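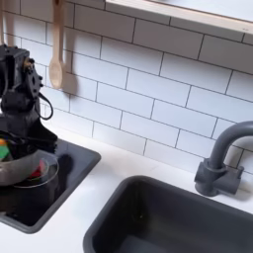 这个月我终于把新系列的头几件东西做出来了，暂定名叫“潮线”，一共要做16件，都是可以挂墙也可以戴在身上的金属胸饰。想法是从老家那条河的水位刻痕来的，小时候桥墩上一道一道的白印子，我一直记着，觉得那就是一种没人认真画过的纹样。做第一件的时候我满脑子都是弧面，怎么让光顺着外壁慢慢滑过去，就是灰色金属碗那种圆鼓鼓的、微微发亮的外壁，光落上去是软的，不刺眼。我试了抛光、喷砂，还试了拿旧砂纸手磨，最后还是手磨的最对味，就是费胳膊！磨完一件，第二天端茶杯都发抖。

先说大家最关心的：展览定下来了，八月在Stindale的小展厅，先展三件，剩下的边做边换上去。地方不大，两面白墙加一个窗台，我去看过，下午四点左右光线斜着进来，特别好看，所以要来的朋友尽量挑下午（周日人会多一点，想安静看的避开周日）。门票不收，留言本倒是准备了一本厚的，欢迎写，也欢迎画。

材料这边有点小波折。我原来一直用Fondard的铜片，软硬合适，敲起来声音也好听，结果这次订的那批厚度换了，敲两下就起皱，我气得在工作台前坐了半个晚上。后来问了一圈，改从Pimentel拿货，薄一点，颜色偏红，反倒跟我要的那种“水退下去以后的锈”挺接近。所以你们会看到第一件和后面两件颜色不太一样，第一件发黄，后两件发红，我看久了还挺喜欢，就不重做了。 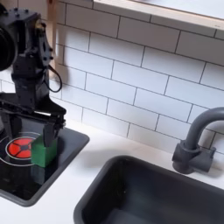

说到颜色，有朋友在后台问我能不能把后面的都做成同一个色调，方便成套收。我想了好几天，还是不打算统一。河水每年涨到哪儿都不一样，印子也是深一道浅一道，要是16件整整齐齐一个样，我自己看着就别扭。不过尺寸我会尽量靠拢，最大的不超过21厘米，戴着不至于压肩膀，挂墙上也能排成一排。背面统一留两个孔，穿绳或者上钉子都行，绳子我会配一根棉的，不喜欢的话自己换，换成皮绳应该也好看，我还没来得及试。

再讲讲纹样怎么来的，这部分我自己最上头。每一道线都对应一年的水位，我翻了家里的旧相册，又回去拿卷尺在桥墩上量，蹲在河滩上被蚊子咬得满腿包，量出来的数字按比例缩小，再刻到铜片上。线和线之间的空白我故意没处理，留着锤子敲过的坑，摸上去一粒一粒的。第二件的右下角有一道特别短的线，那年水很小，河床都露出来了，我和邻居家小孩在里面捡了一下午石头。那道线我刻了三遍才满意，前两遍都太直了，像拿尺子比着画的。第三件刚好反过来，线挤得很密，几乎贴着上沿，是发大水那年，一楼的柜子全泡了，我妈到现在还会念叨她那台缝纫机。

边缘的切口也改过。起初我想做成盾形，规规矩矩的，上平下尖，画了一堆草图贴在墙上，越看越像学校运动会的奖牌，全撕了。现在的轮廓是照着河湾走的，左边凹进去一块，右边鼓出来，戴在胸前会稍微歪一点，这是故意的，拜托不要帮我扶正，哈哈。

装裱和运输这次交给Trosex，他们做的木箱里面带绒布槽，一件一格，不会互相磕。我以前都是自己拿气泡膜裹，有一回到了地方打开一看，边角弯了，只好当场借钳子掰回来，掰得满头汗，所以这回老老实实花钱请人。箱子的报价比我想的高，但是看了样品我就闭嘴了，合页做得真漂亮，我差点想把箱子也一起展出来。

价格的事也一并说了吧。前三件暂时不卖，要跟着整个系列走完；从第四件开始可以预订，想要的直接给我留言，写清楚想挂墙还是想戴，我好决定背面的孔打在哪个高度。做得慢，请多担待，一件从下料到磨完差不多要大半个月，中间还得看我胳膊的状态。也有人问收不收学徒，目前不收，我那张工作台连我自己的胳膊肘都快放不下了。

现在第四件刚下完料，线稿还在改，有一年的数字我量了两次都对不上，打算趁天气凉快一点再跑一趟桥下。布展那几天我会在展厅，穿围裙、手上黑乎乎的那个就是我，过来打招呼就好，胸饰可以上手摸，摸完记得洗手，铜的味道挺重的。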